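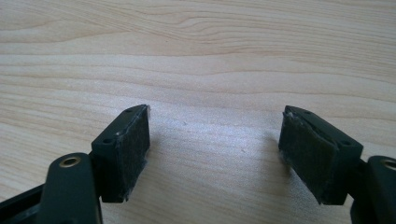
Tiny dark specks in a pale wood tabletop, do I sand or leave them?

3 min read

Posted by blondtable_Brillham

Hi all, I hope this is the right board. We bought a light wooden table from a secondhand place in Barkulside last January, and I love it to bits (the wavy grain is the whole reason I fell for it!). It cost me 70 dollars, so I'm not going to cry over it, but there are a few tiny dark specks toward the middle that I only noticed once I moved it near the window. I've wiped with a damp cloth and they're still there. I don't know what finish is on it, only that it feels smooth and has a bit of a shine when the light hits it. Should I sand them out, or will I end up with a dull patch and wish I'd left well enough alone?

12 comments

oldplanks

Please don't start with sandpaper! Try a fingernail first, then a plastic card held nearly flat. Specks like that are often just dried food or a bit of paint, and they pop right off. If they don't budge, put a drop of dish soap in warm water, lay a soft cloth over them for a minute, and wipe along the grain. I'd test under the table before using anything stronger. Our kitchen table in Loltthorpe has had marks like yours for 14 years and I've grown fond of them.

Yoo_garage

400 grit, go lightly, done.

marmaladeshelf

I'd be careful with the answer above, even 400 can cut through a thin finish, and then you're redoing the whole top (ask me how my weekend went). If the specks are under the finish they may just be part of the wood, little pin knots and so on, and you could sand all day and still have them. Run a fingertip over one with your eyes shut. If you can't feel it, I'd leave it be and put a nice bowl of lemons on top.

Shared 14 times

Related
White rings on a wooden table
Which way does the grain run, and does it matter?
Wax or oil for a pale tabletop
Wobbly table legs on a tile floor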